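Notes on Household Storage
29 May 2023

Readers of this page will know that the move from Osteveck to Blackwood was completed in November. The pantry has since been reorganized on 4 shelves. 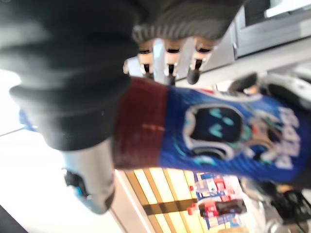
Fingertips, dark against the pale segments.

Dry goods are kept at eye level – flour first, then rice.
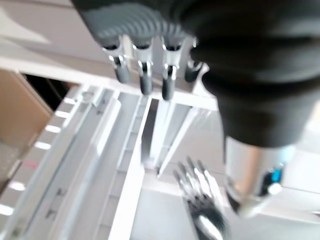 Labels and Dates

Each jar is marked with the month of purchase. Older stock is placed in front,

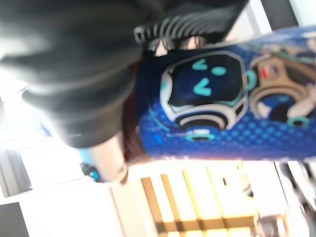
and anything unopened after a year is given away.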